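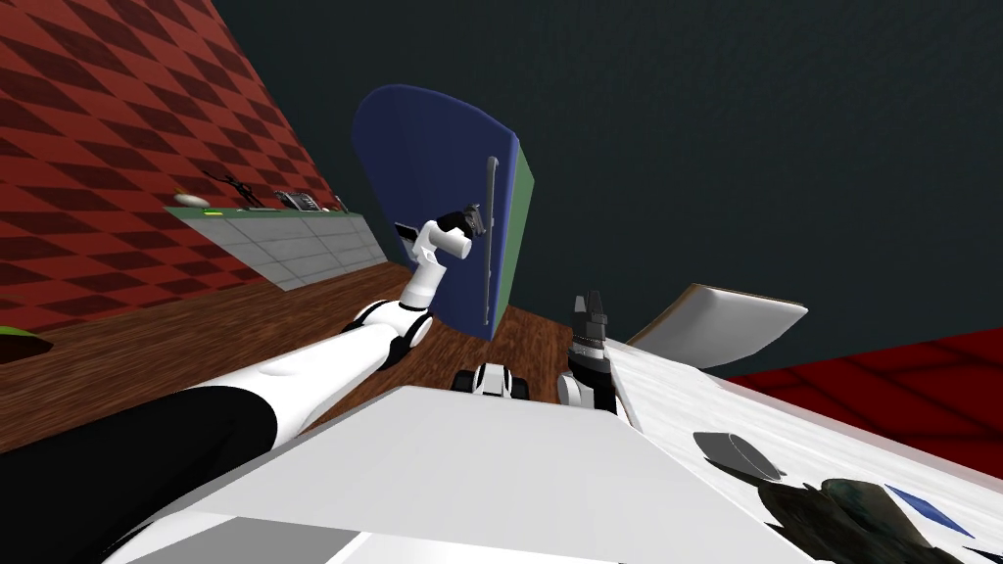
I passed the oral exam! Two years of night classes at Predton, and on June 22, 2018 I walked out of Juhász Hall knowing I get to start my third year of law school in the fall.

The question I drew was on easements, which made me laugh out loud in front of the panel (sorry, panel). I grew up in Plilmont, where my grandparents argued with their neighbors over a shared driveway for most of my childhood, so I had plenty to say. Professor Ilona Jakab let me go on for a while and then asked the one thing I was dreading — what happens when the use of the path changes over time? I got there in the end, with a bit of a detour through prescription.

My study partner Kinga Tóth deserves half the credit. She wrote 200 flash cards back in January and quizzed me on nearly 100 of them the night before, over cold noodles, until I could say "dominant estate" without mixing it up with the other one.

Next up is the Soditz clinic, where students help tenants get ready for hearings. I've wanted to do this since orientation! I still need to pick a second elective, and I'm torn between evidence and tax. If you've taken either one at night, please leave me a comment.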